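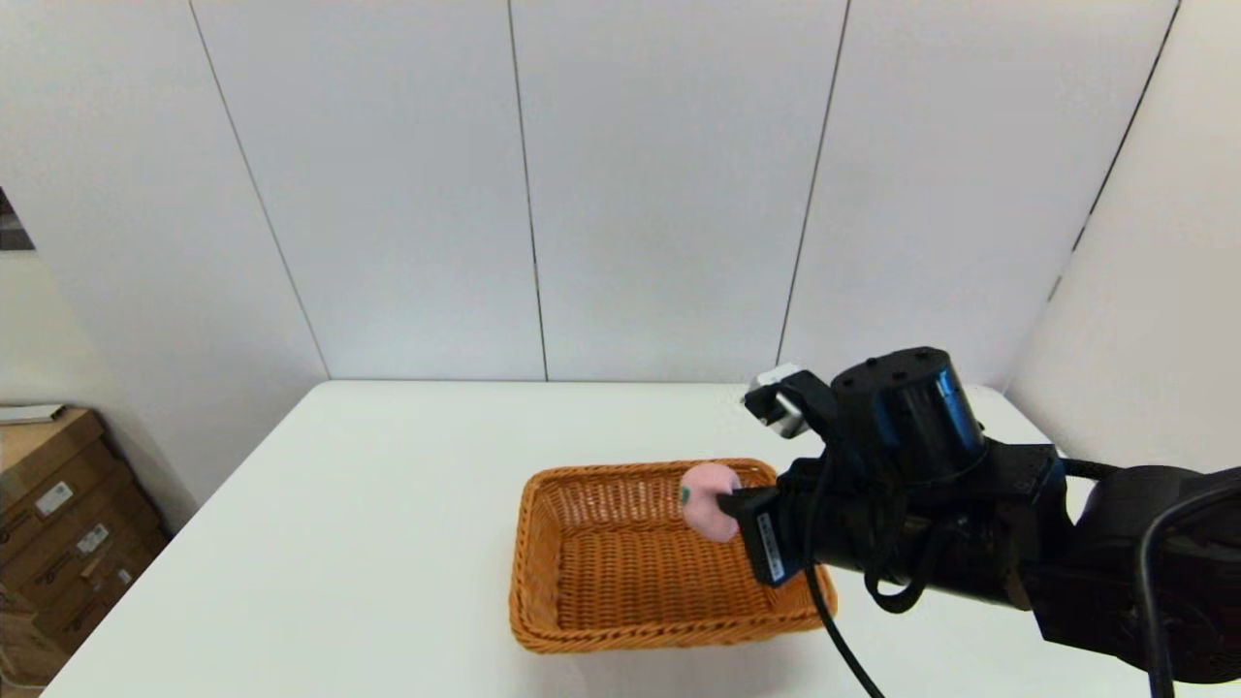
Section 2. Planning and budgeting for your work cell

Read this section before you place an order. It covers the Kerkero single-arm cell for picking and placing light items. Dual-arm cells are covered in the Justum planning supplement.

2.1 Before you start

You will need:
A floor plan of the room, with doors and outlets marked
A list of the items the arm will handle
The name of the person who approves purchases at your site

2.2 Work out the cell size

1. Measure the table you plan to use. If you are buying one, choose a plain, light-colored top with a matte or low-gloss finish.
2. Allow 30 inches of clear floor on every side where a person will stand or walk.
3. Mark the arm's full reach on the floor plan. Include the gripper and anything mounted on it, such as a bracket.
4. Decide whether you want wall panels. White panels on the back and one side give an even background and can be ordered with the table.
5. Choose a place for incoming cartons and spare parts. Stacking them on the floor next to the table is acceptable if they stay outside the marked reach and do not block the exit.

Note: Cables need room too. A cable that hangs below the gripper must be able to swing without catching on a basket rim or the table edge. Order the long cable set if the arm will work over containers.

2.3 Choose items and containers

1. Start with soft, light items. Plush pieces tolerate a poor grip setting and cost little to replace.
2. Buy two of each item.
3. Pick an open container with sloping sides. A woven basket works well for first trials. Avoid lids and handles.
4. Send one sample of each item to Hikinel if you want gripper fingers matched to it. Do this before you order fingers. Finger sets are not returnable once opened.

CAUTION: Do not plan for glass, blades or filled cups during the first month of use.

2.4 Prepare the budget

Enter each line separately on the order form. Combined lines are sent back and delay the quote.

Arm and controller: see your quote
Gripper with standard fingers: see your quote
Long cable set: $209
Camera bracket: $125
Table and wall panels: priced by size
Items and containers: local purchase
Installation and first training day: see your quote

Freight is billed separately. Customers served by the Hồ warehouse may collect panels in person and remove the freight charge for that line.

Note: Prices for the cable set and bracket are held through August.

2.5 Place the order

1. Check the voltage on your floor plan against the controller data sheet.
2. Have the floor plan signed by your site safety contact.
3. Send the order form and the floor plan together.
4. Keep the delivery cartons until the arm has passed its acceptance test. Returns are accepted only in the original packaging.

CAUTION: Do not mount the arm before the table is anchored. Anchoring is described in Section 3.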